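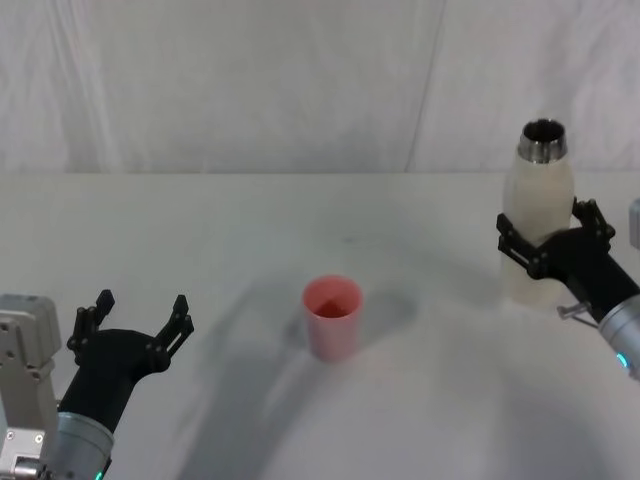 Page text: Kagiso Matlala, Brorkero product desk. Revised December.

Undport tumbler, pink
Supplier: Appiah
Order code: 103

The Undport is a small tapered drinking cup in plastic, sold singly and without a lid or handle. The rim is wider than the base and the sides are plain, with no moulded pattern. It is intended for cold and lukewarm drinks at table and for measured rinsing at a washbasin.

Specification
Working capacity: 200 ml, filled to just below the rim
Wall: single
Finish: smooth inside and out
Colour: pink throughout, no applied coating
Pack quantity: 1
Stacking: up to 4 high when dry

Colour can vary slightly between production runs. Under diffuse light the inside wall reads deeper than the outside, and this should be allowed for when matching against the printed colour card. Orders for a single room are picked from one run where stock permits. State the requirement on the order form.

Rim and pouring
The rim is thick and rounded. It has no pouring lip, so the cup may be filled or drunk from at any point on its circumference. When filling from a bottle, stand the cup on a level surface and keep the bottle neck clear of the rim. The base is narrower than the mouth, and a full cup should be kept away from the table edge.

The cup is shown on a white tabletop with a pale bottle that has a metallic silver neck. The bottle is not supplied. For a bottle to pour from, see the Brivis range, listed separately.

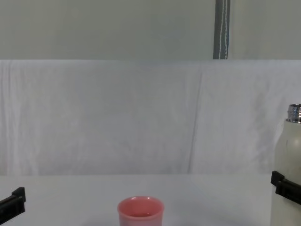

Care and storage
Wash by hand in warm water with ordinary washing-up liquid before first use. Do not use scouring pads or abrasive powder. Not suitable for microwave ovens or boiling liquids. Dry fully before stacking; cups stacked damp may stick and should be eased apart with a slight twist.

Returns
Unused cups may be returned in the original sleeve. Allow 2 weeks for a replacement.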